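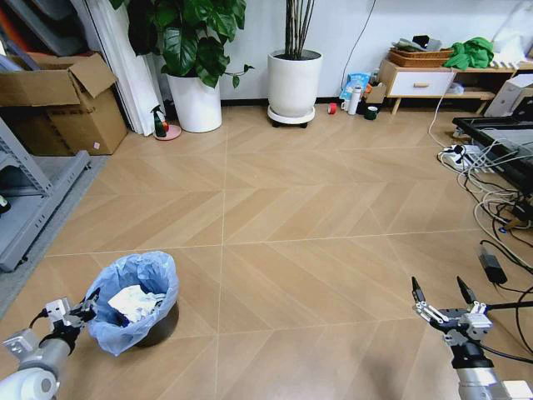
Fertigparkett knarrt an den Elementstößen - Unterkonstruktion oder Raumklima?

Furkivville, Beitrag 1
Altbau, Zementestrich, darauf Fertigparkett schwimmend verlegt, 14 mm Gesamtaufbau, Dämmunterlage PE-Schaum. Raumlänge 15 m, keine Dehnfuge. Seit der Heizperiode Knarren beim Begehen, vor allem entlang der Längsstöße. Luftfeuchte laut Hygrometer 36 %. Frage: Unterlage tauschen oder erst befeuchten?

Santoso, Beitrag 2
36 % ist zu trocken. Die meisten Hersteller schreiben im Datenblatt eine Untergrenze vor, die darüber liegt. Erst Klima stabilisieren, vier Wochen warten, dann beurteilen. Vorher alles andere ist Geldverschwendung.

R. Carrillo, Beitrag 3
Sehe ich anders. Trockenheit öffnet Fugen, erklärt aber kein Knarren in dieser Stärke. Bei 15 m ohne Trennfuge würde ich zuerst den Wandabstand prüfen. Sockelleiste an zwei Stellen abnehmen, Randfuge messen. Wenn der Belag irgendwo ansteht - Türzarge, Heizungsrohr -, arbeitet die ganze Fläche gegen diesen Punkt.

Furkivville, Beitrag 4
Randfuge gemessen: Fensterseite in Ordnung, an der Zarge null. Der Estrich hat dort außerdem eine Senke, mit der Richtlatte gut zu erkennen.

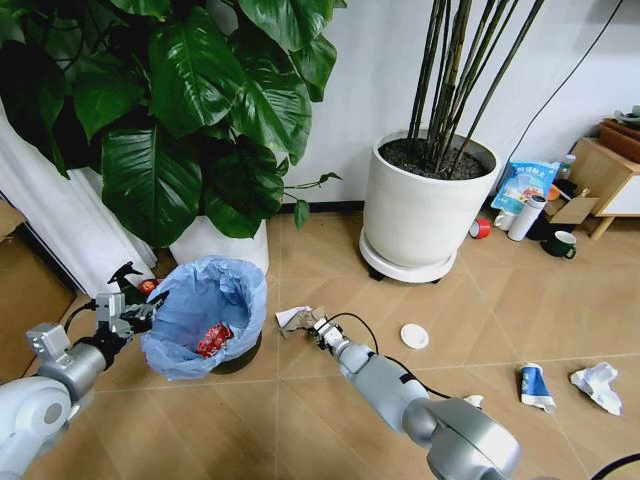 Santoso, Beitrag 5
Null an der Zarge ist ein Ausführungsfehler, einverstanden. Beim Klima bleibe ich trotzdem bei meiner Aussage. Eine Zimmerpflanze ersetzt keinen Verdunster, auch eine große mit breiten, glänzenden Blättern im weißen Topf nicht. Was sie abgibt, ist bei einem Raum dieser Länge kaum messbar. Gerät mit Hygrostat aufstellen und auf 51 % einstellen, dabei Fensterlaibungen auf Kondensat kontrollieren.

Calliseo, Beitrag 6
51 % bei Frost in einem ungedämmten Altbau ist riskant. Kältebrücken an der Laibung, dann Schimmel. Ich würde niedriger ansetzen und langsam hochfahren. Und das Hygrometer gehört kalibriert, billige Geräte liegen gern deutlich daneben. Salztest mit Kochsalz genügt.

R. Carrillo, Beitrag 7
Reihenfolge aus meiner Sicht: Zarge unterschneiden, Belag freistellen, eine Woche begehen. Bleibt das Geräusch über der Senke, die Elemente dort aufnehmen und spachteln. PE-Schaum gleicht nichts aus, er federt nur.

Furkivville, Beitrag 8
Zarge ist unterschnitten. Knarren an der Tür weg, über der Senke unverändert. Spachteln folgt im Februar, so lange läuft der Verdunster auf kleiner Stufe.

Zuletzt aktualisiert: 10. November 2023

Kommentare
Ha-neul Nam: Gleiches Problem bei Klickverbindung. Talkum in den Fugen hat zwei Monate gehalten, danach wieder wie vorher.
T. Bellamy: Talkum verhindert späteres Verleimen. Würde ich nicht machen.
Ayane Kamata: Welche Spachtelmasse wurde vorgesehen? Auf Zementestrich Grundierung nicht vergessen.

Kontakt | © Drarkum Bodenforum | Nach oben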